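Home | Articles | Categories | Recent changes | Help

Andrade cell

The Andrade cell is a simulated two-arm robot workstation used at Bonside for tabletop handling tasks. 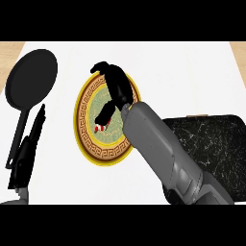 The Andrade cell during a plate task, with a small striped object held over the plate.

It is the software counterpart of a physical bench at the same site and is maintained by the Bonside simulation group under Irén Kerekes. Each arm is gray and carries a black multi-fingered hand. The cell runs on the Jusis scene server.

Layout

The work surface is a plain white table with a matte finish. Shadows on it are kept faint on purpose, as an earlier version with a strong overhead light made dark objects hard to separate from what they cast. Objects are drawn from a shared kitchen set that includes a black frying pan, a black marble cutting board and a round plate with a Greek key border. The plate has a pale green center and serves as the target in most placing tasks. The pan and the board usually act as obstacles, and the arms are allowed to pass over them but may not touch them.

Setup

A session starts with both arms parked. The operator loads the table file first, then the arms, then the objects. Loading objects before the arms is possible but leaves the contact list out of order, and the scene has to be reset.

The hands are then calibrated. Each finger is closed until it meets the palm or its own stop, opened again, and the joint readings are compared with the stored values. A finger that differs by more than 5 counts is calibrated a second time. If it fails twice, the hand model is reloaded from the Itgate archive.

Small objects need a separate grip check. The object is picked up between the fingertips, carried over the plate and held there for 42 simulation steps. Slipping during the hold is nearly always traced to the fingertip friction setting. Raising the grip force also stops the slip, but it tends to push the fingertips into the object and is not recommended.

Maintenance

Routine care consists of clearing old contact logs, checking the collision shapes of the hands and comparing the arm models with the physical bench. The comparison is done every June and whenever a part on the bench is replaced.

The most common fault is wrist drift, in which the hand settles slightly below its commanded height. It appears after long sessions and is cleared by restarting the arm controller. A fault in the forearm collision shape, which caused false contacts when an arm reached across the cutting board, was corrected on 9 Sep 2021. The repair replaced the shape with a simpler one and cut the number of surface patches on each arm from 1,346 to 1,060.

Objects with long handles, such as the frying pan, sometimes shake when placed against another utensil. Kerekes's setup notes advise lifting one of the two clear of the table and letting it settle again before the arms are enabled.

See also: Jusis scene server, Itgate archive, Fingertip friction

Categories: Robot workstations | Simulation | Maintenance and repair

Contact us | Terms of use | Back to top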